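Okay, a thread about clearing out the bedroom, which I have been promising to do since July and which I finally started on Thursday with a cup of tea and no plan at all. It's a long one, so get comfortable.

1/ Some background for newer folks. We moved into this apartment with 18 boxes and I was very proud of that number, because the place before it took a truck and a half. What I didn't tell anyone is that four of those boxes went straight under the bed and have lived there ever since, collecting friends.

2/ The friends are the problem. A bag of gift wrap. The feet from a shelf we don't own anymore. A Birnow lamp box with no lamp in it, kept in case we ever move again, which my husband says is how people end up on television.

3/ I've tried the big dramatic clear-out before, where you pull everything onto the bed so you can't sleep until you've dealt with it. Friends, you can sleep. You just push it all onto the floor at 11 p.m. and start the next day in a worse mood with a hair clip stuck to your foot.

4/ So I asked my friend Yuk-lan Ng, who has the calmest closets I have ever opened, how she does it. She told me to start with the trash. Don't sort, don't buy baskets, don't make piles with names. Put a bin next to the bed, put a fresh bag in it, and only pick up things that are garbage.

5/ I argued, of course. I said I didn't HAVE garbage in the bedroom, I had belongings. She was very polite about it.
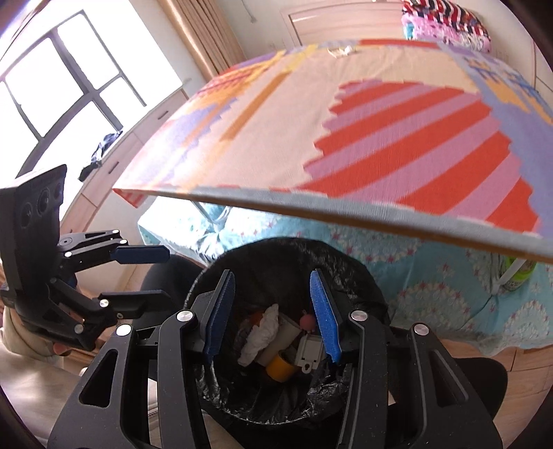
6/ You would not believe how much of a bedroom is garbage once you're only looking for garbage! Tissues, naturally. Receipts that have gone completely blank. Bits of plastic that came off something, and I'd been saving them faithfully in case the something ever turned up and asked for them back.

7/ A word on those plastic bits, because I know I'm not alone here. I have a rule now. If I can name the thing it belongs to, and the thing is in this apartment, it gets taped to the thing that same day. If I have to say "I think it's from the old…" then it goes. I broke the rule once, for a piece I'm fairly sure belongs to the Hendricks fan. I'll report back.

8/ Tape is a harder one for me. My mother never threw out tape. She would use a roll down to the last inch and then save the cardboard ring for us kids to paint. So I did stand there for a minute with a roll in my hand, feeling her looking at me. But when it only comes off in slivers the width of a shoelace, it's over. Sorry, Mom.

9/ Small tip, and it's the one that helped me most: use a black bag. I used to use the thin clear ones and I'd catch sight of things through the side and fish them back out. Somehow with a black bag they stay gone. Also leave plenty of the bag hanging over the rim so it doesn't slide down in the middle of things.

10/ And put the bin on the floor right beside the bed, close enough that you can drop things in from where you're sitting. Mine used to be by the door, and by the door might as well be in another county. All the tissues that were "on their way" to it had been on their way for days.

11/ Then the nightstand drawer. Oh, the nightstand drawer. Three lip balms, all the same flavor, all open. A warranty card for a Jikel kettle we gave to my sister. Thirteen pens, and I tested every one on the back of the warranty card, and I kept the four that wrote. (Yes, I counted the pens. It was that kind of afternoon.)

12/ Somebody is going to ask about the blanket, since anyone who has been in our bedroom asks about the blanket. It's staying. I know the tidy-home people like everything the color of oatmeal, and I do admire those rooms, but I like to walk in at the end of the day and see a lot of color on that bed. It hides a multitude of sins too, especially crumbs.

13/ What I have NOT done yet: the boxes. I want to be truthful about that. I slid one out, saw it was cables, and slid it back in with my foot. Chie Maruyama has offered to come over and do the cables with me if I make lunch, and she has never once turned down my noodle salad, so I think that's settled.

14/ I also haven't bought anything, and I'm a little proud of that. I had a set of Bavura drawer dividers sitting in my cart the whole time, and every time I went to pay for them I made myself clear one more corner first. By evening the drawer had so little in it that there was nothing to divide.

15/ A few of you wrote last time to say you get stuck because your things feel sad to throw out. I do too. I go around once for the easy stuff and leave anything with a feeling attached exactly where it is. It can wait. There's a ticket stub on my windowsill that has survived every clear-out so far and I expect it will survive the next one.

16/ Next up is the chair with the clothes on it. You know the one, you have one too. If you've found a way to keep a chair a chair, please tell me below, I read every reply even when I'm slow to answer — usually with my morning coffee, before anyone else here is up.

17/ Oh, and the fan piece! It wasn't from the fan.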